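Lunch Boxes and Lids - Your Questions

We love a good container at Wosemcombe Kitchen Swap, and you clearly do too, going by the mail! Iestyn Harries has pulled together the questions that come up most. Send more, we read them all.

Do you take containers without lids?

Yes please! Bring the lid on its own too if that's the half you have. We keep a drawer of strays and have matched 37 so far (a very happy drawer).

How do I know if a lid really fits?

Set it down flat and look along all four sides. On a rectangular box with rounded corners, a lid that has slid over to one side will hang past the body there and leave a dark strip of opening on the other. Ease it back toward the gap until the overhang is even, then press the corners, then the middles.
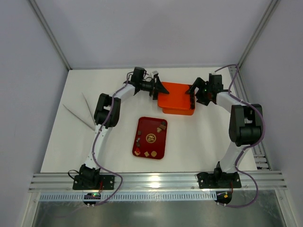 My lid rocks when I press one corner. Is it ruined?

Probably not! Plastic lids can warp a little over the years. Soak it in warm tap water for 3 minutes, put it on the box while it's still soft, and leave a heavy book on top until it cools. Works more often than you'd think.

Should I store boxes with the lids on?

If you have the shelf space, go for it. If not, nest the boxes and stand the lids upright beside them, biggest at the back. Make sure everything is bone dry first - a closed damp box gets a smell that takes days to shift.

Can I mix brands?

Sometimes. Sturov and Cheema boxes look like twins on the shelf but the rims are different, so try before you swap.

Why bright colors?

You can find them in the fridge! Orange is my favorite, and it goes first at every swap.

How many can I take home?

Up to 2 sets per visit, more after 3 p.m. if the table is still full. The next big swap is in September.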